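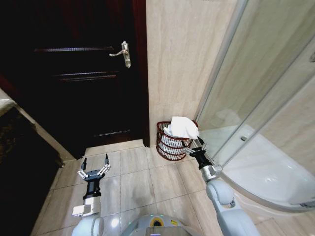

4.2 The lamp niches at Prultdale

The most exciting result of the second season came from the north range, where clearing the collapsed roof brought to light a row of small niches cut into the wall at shoulder height. Several still held the feet of clay lamps, stuck fast in their own soot!

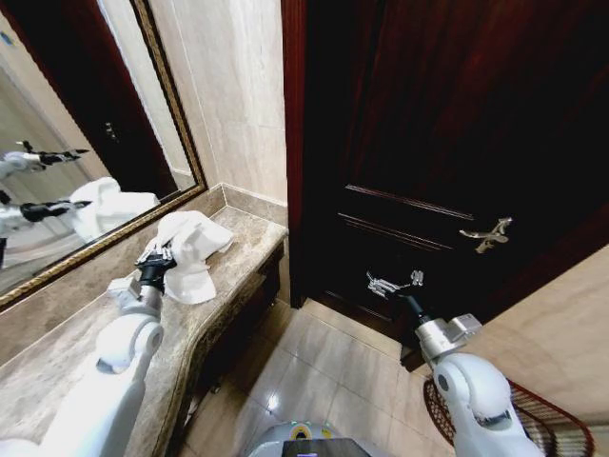 We recovered 83 lamp fragments from this part of the building, and 30 of them carry a stamped leaf on the base. The same leaf is known from the Wavholm kilns, a good two days' walk to the east, so the link is a very welcome one. Its clay match is close too (see Section 5).

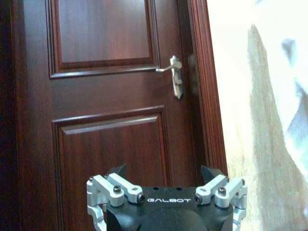 Dating rests on the floor layer beneath, which we place near AD 900. Psarras ware, usually taken as later, lay sealed in the same layer. If that holds, the Flitton sequence will need to be looked at afresh, and we would be delighted to see it done.

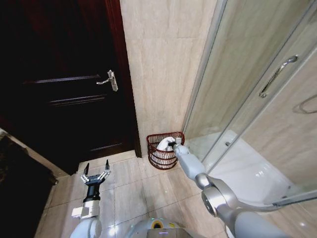
Figure 6. Bathroom with a dark wooden door, a wire basket holding a white cloth, and a glass shower enclosure.

The stamped pieces cluster at the western end, close to the blocked entrance. Plain bases occur along the whole row.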